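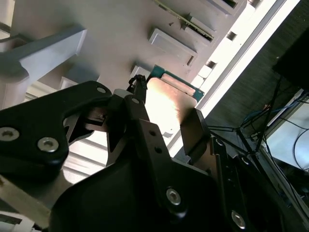 Figure 1. Black housing and plate with silver hex socket screws, beneath a light gray underside.

We use cookies to remember your settings. Accept | Manage

Fistmont Water Reuse Trial — Progress Report to Funder
Last updated: Jul 28, 2024

1. Status

The trial is on schedule. The storage tank, pump and sand filter at the Fistmont nursery have been installed and connected to the existing drip lines. Treated runoff now supplies the two southern growing bays. The northern bays remain on town water and serve as the control.

2. Water volumes

Average daily recovery over the reporting period was 291 litres per bay, against a target of 300. The shortfall falls mainly in the first fortnight, when the collection drain was partly blocked by potting mix. A coarse screen has been fitted at the drain inlet and is cleaned weekly. Recovery has met the target in each week following that change.

Recovered water made up nearly 70 per cent of irrigation in the southern bays. The remainder was drawn from the town supply during filter backwashing and on days when tank level fell below the pump cut-off.

3. Water quality

Samples were taken at the tank outlet and at the end of the longest drip line. A total of 58 samples have been analysed by Jeseo. Salinity stayed within the agreed limit in all of them. Four samples showed raised nitrate, all from the same week, after a fertiliser dose was applied shortly before heavy overhead watering. The dosing timetable has been changed so that the two no longer coincide.

Turbidity at the drip line was slightly higher than at the tank. The likely source is old sediment in the laterals — these were flushed once at start-up and will be flushed again.

4. Equipment

The Pekix flow meter on the return line read low for several days and was recalibrated. Affected readings are flagged in the data file and left out of the averages above. The Tamiru controller has run without fault. A spare pump seal kit is held on site.

5. Budget

Spending is within the approved amount. The laboratory line is slightly over because of repeat nitrate tests; the difference has been covered from the freight line. No change to the total grant is requested.

6. Next period

— Flush all laterals and resample.
— Extend recovered water to one northern bay, subject to your approval.
— Compare plant losses between bays at the September stocktake.

Written approval for the bay extension is needed before pipework can be ordered.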